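# Treltimside publishes its upkeep routine for two-arm packing cell

**Drastby, Thu 16 March**
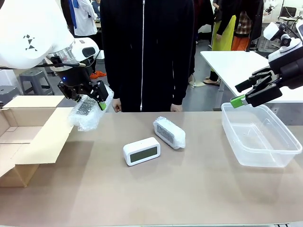

Treltimside has today made public the setup and maintenance routine for its two-arm packing cell at Drastby. The cell handles small household goods, among them digital clocks, which go into cardboard boxes in bubble wrap. The routine has been in use at the site since September and replaces a set of handwritten notes kept by each shift.

The document runs to 84 pages. Most of it deals with the grippers, where the cell has lost the most time. Bubble wrap is soft and slippery, and a gripper that closes a little too far will either burst the bubbles or push the item out sideways. The fingers carry green pads at the tips, and the condition of those pads decides how well the cell runs on a given day.

Under the routine, pads are wiped with a damp lint-free cloth at the start of each shift and checked for nicks along the lower edge. A pad that has gone shiny is changed. Pads on one gripper are always changed as a pair. The old practice of swapping only the worn one left the two fingers meeting at slightly different points, and wrapped items turned in the grip on the way to the box.

After a pad change the operator closes the gripper on a gauge block, notes the reading and runs three slow test picks with a wrapped item before going back to normal speed. Closing force is set separately for wrapped and unwrapped goods.

The routine also covers the position of boxes and trays. Boxes go at the left of the table with the flaps folded fully back. If a flap springs up, the arm is stopped and the flap is creased again by hand. The table is wiped down at every break, and tape scraps are picked off before the cell is restarted.

Between September and the end of February the cell completed 3,654 packing cycles. Stoppages put down to the grippers came to 421 minutes in that time, nearly half of them in the first month.

"We had good people doing the same job in different ways," said Holger Aasen, who is in charge of the cell. "One would change a pad every week and another would leave it until something dropped. Now there is a page to turn to, and the log gets filled in."

Replacement pads and gauge blocks are supplied by Thammasiri. The shift log is kept in Cerano, the site's maintenance record system, and each entry gives the arm, the part and the reading after fitting.

A second part, on cable checks and wrist joint greasing, is being written and will be issued separately. Copies of the present routine can be had free of charge from the Treltimside office at Drastby.

**Contact:** Holger Aasen, Treltimside, Drastby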